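Laneden Town Council

Laneden Town Council is the lowest tier of local government for the town of Laneden and the neighbouring village of Nutent. It has 20 members, elected every four years in May. The council is responsible for allotments, the cemetery, two play areas and the market square, and it must be consulted on planning applications within its boundary.

History

The council replaced an older parish council, which had met in a schoolroom in Nutent. The parish had 11 members, all sitting as independents. Party labels first appeared on ballot papers after the change to a town council, though several wards continued to return independents without a contest.

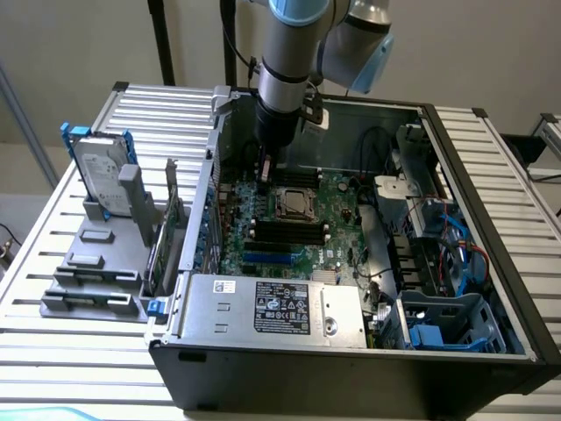 Wards and elections

Laneden is divided into five wards, each returning four members. The largest by electorate is Ajayi ward, on the eastern side of the town. The smallest is Lamico, where the last seat to be filled was decided by 41 votes. Turnout is usually higher when town elections fall on the same day as those for the district council.

By-elections are held only if ten electors ask for one in writing. If no request is made, the remaining members may fill a vacancy by co-option – a practice that has been criticised by residents' groups in Ajayi ward.

Boundary dispute

A proposal to move Nutent into a separate parish was put forward by residents who objected to paying for services in the town. A petition with 422 signatures was handed to the district council, which carried out a review. Of the 111 written replies received, most opposed the split. The boundary was left as it was, but Nutent was given its own standing item on the agenda of full council meetings.

Meetings

Full council meets monthly, except in August, in the upper room of the market hall. Members of the public may speak for three minutes each at the start. Minutes are published once they have been approved at the following meeting.

This page was last edited on August 26, 2025.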